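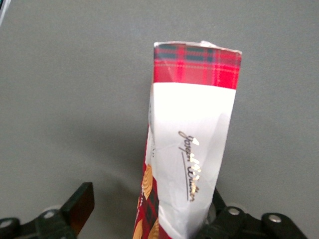
Manju Khurana keeps the gripper on cell 3 working, and the first thing she told me is that most of her job is about two black fingers. The cell is at the Godside packing hall, where the company Cedis fills mixed gift hampers, and it handles soft items all day. The hardest of them, she says, are paper packs like the Joseph Walker one with the red tartan and the shortbread on the side. The fingers hold it near its base and the sides go inward, and the white face gets folds that run across it. "You see the creases and you know a person will open this hamper and look at the pack," she said. "So I look at the creases before I look at any number on the screen."

I visited her at the end of a morning shift. She had the cover of the electrical cabinet open and a cup of tea standing on top of it, a thing I was asked not to mention and then was told I could.

The cell was put together by a small integrator called Sengar. Arwel Prydderch did the programming for them and he still comes when there is a bigger change. He explained to me that the gripper came with one closing force for everything. "It was a good force for a tin," he said. "For a paper pack it was too much, and when we made it lower, the pack turned in the fingers while the arm was moving. We went up and down like this during the whole of February."

What they have today is a table of settings, one line for each product. Khurana can change the closing force, the closing speed and the height where the fingers take hold. The height was the last one they added, and for her it made the largest difference. If the fingers close too low, she explained, the upper part of a soft pack is free to lean. If they close too high, they press on the place where there is more air than food.

"Arwel wanted to solve it with force only," she said. "I pack my own groceries, I know where you hold a bag."

Prydderch agrees with this version, more or less. He says the arm was also accelerating too fast after the pick, and that he corrected this in the same week, so it is difficult to say which change helped more.

The daily care is simple, but it has to be done in the right order. Before the first shift Khurana wipes the inside faces of the fingers with a dry cloth. She doesn't use the spray cleaner any more, as it left a film and the packs began to slip. After that she opens and closes the gripper 11 times without a product and listens. A healthy linkage makes a soft, even sound. When a joint is worn there is a small click near the end of the movement, always at the same point. Then she puts a key on each bolt she can reach. She doesn't tighten them, only feels if one of them has moved, and if it has, she writes it in the book and puts in a new one with thread lock.

The small camera on the wrist has its own routine. The lens gets dusty from the cardboard, and then the cell begins to refuse packs that are good. Nisha Thakur, who has the evening shift, showed me the cloth for it, kept in a closed bag so it doesn't get mixed with the others. "White paper is difficult for the camera," Thakur said. "If the light is a bit too strong, the top of the pack and the background become one thing. With the tartan on top it can find the edge better. Plain white bags are worse." She turns the lamp down by one step when the plain ones are running.

I asked what has broken so far. The counter showed 2,453 picks since the last change of finger pads, and Khurana was planning to replace them on the weekend. The pads come from Stista in boxes that are, in her opinion, much too large. One spring has failed, and one cable was pulled when somebody moved the arm by hand with the clamp still closed. That repair took nearly 3 hours, most of it spent looking for the right connector.

The next job is a cover for the left side of the linkage, where crumbs and paper dust collect behind the bracket. Prydderch has sent a drawing. Khurana has sent it back, as the cover would have to come off each time she wants to reach the bolts, and they are still discussing it. In the meantime she uses a paintbrush.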